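Jelilora Bench, Processor Insertion Trials
Pre-run safety and inspection checklist, with comments from the last block

Please go through the whole sheet before each block, even if you ran the one before it and feel sure that everything is as you left it. Initial every line in the bench log and write down anything odd, however small it seems at the time. 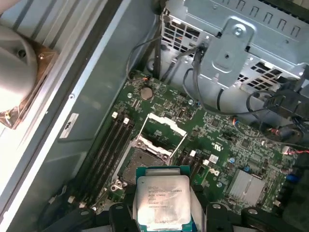
The method hasn't changed since February. The arm brings the processor in by its carrier, stops over the open socket, compares the wrist camera view with the stored reference, and lowers only when the two agree. Most of the checks below protect the contact pins, which are very easy to bend and no fun at all to straighten.

1. Power cord out of the computer, standby light off.
OK. Please look at the light as well as the cord, and give it a minute to fade.

2. Emergency stop pressed and reset once, from where you will be sitting.
OK. The button has been moved to the left side of the desk, and I must say I like it much better there.

3. Load plate fully raised, release lever clear of the path.
OK, with a comment. On one run the plate had sagged a little and the approach stopped early. The stop did its job, but do push the plate all the way back by hand.

4. Socket pins inspected with the magnifier and side light.
OK. Take your time with this one! Bent pins show up best with the lamp held low, and if you find any, swap the board and note it.

5. Processor seated squarely in the carrier, gripped by the carrier only.
OK. If a finger is touching the chip itself, open up and start over.

6. Loose cables kept out of the approach path.
Needs attention. The Bednarek clips let go after a few hours, so for now we are using soft ties, and we'd be glad of a better idea.

7. Fingertip screws snug, no wobble.
OK. Checked at the start and again after lunch.

8. Wrist camera lens clean, reference view matched.
OK. A thumbprint on the lens cost us most of a morning, so the cloth now lives in the top drawer. Please put it back.

9. Force limit loaded from the Jonasier settings file, not typed in.
OK. Read it back out loud if there are two of you.

Comments on the block

We have now logged 3,510 attempts, and 483 of those were ended by the camera check before the chip was lowered. That is more than we would like, although I'd much sooner have a cautious arm than a tray of ruined sockets. Glare on the load plate seems to be behind a good share of them, and we plan to try a softer lamp before changing the threshold.

Still open: cable clips (line 6), softer lamp, spare magnifier.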